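July, late, kettle on for the second time

Slept badly and gave up at half five, so I've had a whole morning before the morning, if that makes sense.

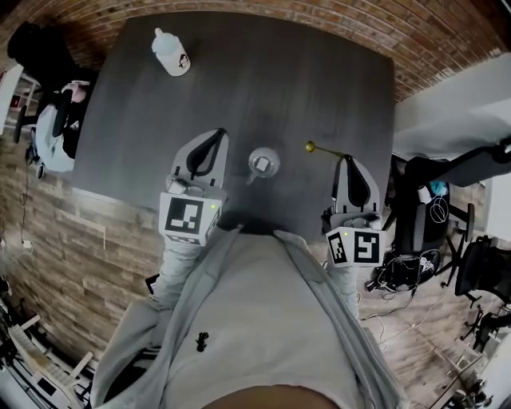
Anyway, the allotment. I finally got the letter saying plot 87 is mine! I've been on the Wultby list so long that I'd stopped looking at the post, and it nearly went in the recycling with a leaflet for Chowdary's carpet sale. I read it standing up in the hall with one shoe on, then rang Sharon Shemweta, who screamed so loudly I had to hold the phone away. She's been up there 4 years and has been promising me her spare rhubarb for most of them.

Went to see it after lunch. Oh dear. Bindweed from one end to the other, a bath full of green water, and a shed that leans on next door's fence like it's had a long night. But there's a plum tree at the back - a proper old one, with fruit on it already - and two rows of blackcurrants that somebody clearly loved once. I stood eating the ripe ones and got juice all down my good cream top, so that's a gardening top now.

Sharon came over with a fork and a flask and we cleared a patch by the gate, perhaps the size of my kitchen. My back is telling me all about it tonight. She says not to dig the lot, just cover most of it with cardboard and leave it till spring, and I do see the sense, but I want to plant something NOW. We settled on leeks and a late row of beans. She also thinks the soil is better than hers, which she said quite crossly.

The rent isn't bad, and the water's included, though the tap is miles off, up by the Trunda Lane gate. I counted my steps home on the phone thing for a laugh and it was 2,084 door to door, so no excuse about it being too far when the weather turns. Coming back I stopped at Walasura for a curry to take away (the aubergine one, and too many chapatis) and ate it on the back step with my boots still on.

Mum rang while I was eating. She wanted to know if I'd be growing sweet peas like Grandad, and then we both went a bit quiet, and then she told me a long story about the boiler. I hadn't thought about sweet peas but I think I will. He had them up the side of the coal bunker on bits of old string, and he'd bring a bunch in wrapped in newspaper with the earwigs still in. I can smell them now, writing this.

Things to get: gloves that fit, a decent padlock, twine, leek plants if the market has any left. Ask Sharon what on earth you do about the bath. Ask her if the plums want thinning as well, there was one branch nearly touching the ground.

Bed. My hands still smell of blackcurrant leaves and I've scrubbed them twice.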